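Visit report: teleoperation and data practice at the Henik site, Flamville

Filed under: Visits, Working practice

The Flamville visit took place on a Tuesday in July and lasted from 9:30 a.m. until shortly after 3 p.m. Our host was Genowefa Śliwiński, who runs the manipulation floor at Henik. Asif Khattak and I attended for the working practice group. Santino Bravo of Lindeo joined us for the afternoon, as his company is preparing a similar floor and wanted to compare written procedures.

The purpose was narrow. Our draft guidance on household-task robot cells has a chapter on shared workspaces that several members found too general, and Henik had offered to let us read its floor rules next to the work they govern. We did not audit the site and nothing in this report is a finding of conformity.

Site and induction

Visitors sign in at the front desk and receive a two-page induction sheet. It covers the stop buttons, the marked walking lanes, phones (off on the floor) and loose clothing. Lanyards come off at the door. Genowefa went through the sheet aloud and then asked each of us where the nearest stop button was. Asif pointed to the wrong one and was sent back to the sheet, a good check that costs a minute.

Floor rules fill four pages and carry a revision number on each. The current copy was posted at the entrance. An older revision was still pinned in the break area, and we mentioned it. It came down before lunch.

Speed and separation

Henik separates its cells into those where a person may reach in during motion and those where motion must be halted first. The second group is larger. Rule 3 requires a declared state for every cell at all times: running, held or released. The operator says the state aloud on each change, and the second person repeats it. A cell may be entered only when released.

The distinction between held and released took up a good part of the morning. In the held state the arms keep position under power. In the released state drive power is off and the arms have been lowered to a rest position. Witold Makowska, the shift lead, told us that most of the corrections he makes on the floor concern people treating held as released, usually to straighten a cloth or turn a dish. Our own draft uses "paused" for both states. I recommend that we drop the word.

Work in neighboring cells is also covered. Where two robots face each other or share a side, Rule 5 treats them as one cell for entry purposes, whatever program each is running. Genowefa considers this the most disliked rule on the floor and the one she would keep if she could keep only one.

Grippers and wear

Fingers and pads are inspected at the start of each shift against a printed card. The card separates cosmetic wear from functional wear. Scuffs, scratches and lost coating are cosmetic and are left alone. A lifted pad edge, play in a linkage or a loose screw is functional and takes the gripper out of service. Pads are replaced at 500 hours regardless of appearance, and the log for the unit we asked about had reached 1,427 hours with two changes recorded, at the intervals one would expect. 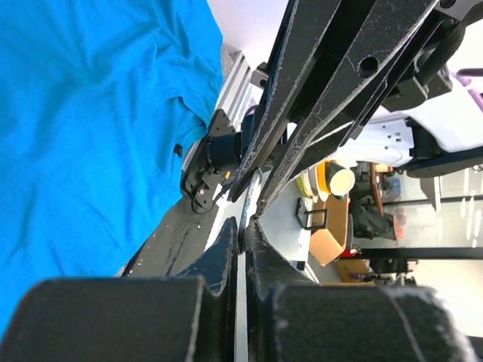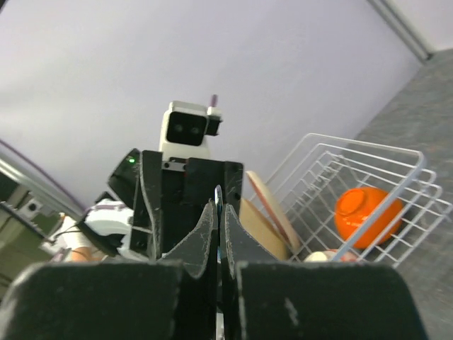 T-shirt on the work surface; bowl and plates at the dish rack.

Cables get a separate line on the inspection card. The check is made by hand with the cell released, following each cable from the connector to the first fixed point and looking for a loop that could catch on a moving joint. Henik records the result even when there is nothing to report. Our draft asks only for exceptions to be recorded, and Asif argued, I think correctly, that a blank line cannot be told apart from a check that was skipped.

Objects and materials

Household objects used in the tasks are kept on a register. Each entry gives the item, its material, its mass and the tasks it may be used in. Anything that can shatter is excluded from the general cells. Textiles are listed by size and fabric, and are washed on a fixed schedule, with the wash logged — lint is treated as a maintenance matter on this floor, and the surfaces are to be brushed down between sessions. We did not see the brushing done, as no session ended while we were present.

The register had one weak point. It does not say when an object should be retired. Witold withdraws items on judgment, and he was frank that two shift leads would not always agree. Santino said that Lindeo intends to set a limit by number of grasps, 3,000 for rigid items, with no figure yet for fabrics. I have doubts about counting grasps for something that is mostly pushed and slid, and the point was left open.

Cameras and recordings

Wrist cameras can take in a good deal more than the work surface. Henik's Rule 9 assumes that anything in line with the arm may be recorded, and puts the duty on the site to arrange the room accordingly. Screens with work on them are turned away. Paper documents are not left in the cells. People crossing a lane beside a running cell are told at induction that they may be recorded, and a recording with an identifiable visitor in it goes to a review queue before release.

Igor Grabowska, who handles the queue, showed us the form. It is short and has a required field for the reviewer's name. He would like a second required field for the reason a recording was kept, and has asked for it in the next revision.

Points for our draft

Replace "paused" with two defined states and use them throughout chapter 4.

Treat adjoining robots as a single cell for entry.

Require a recorded result for every inspection line, including passes.

Add a retirement criterion for task objects. The wording will need a separate discussion.

State that camera coverage includes the surroundings of the cell.

Open items

Genowefa will send the inspection card once the supplier's name has been removed. We asked whether the spoken state calls are used in the night shift, when a cell may have one person only, and the answer was that night work is limited to the Piątek line, which runs behind fixed guards and has its own rules. Those rules were not available to us. Asif has requested a copy and will circulate it when it arrives.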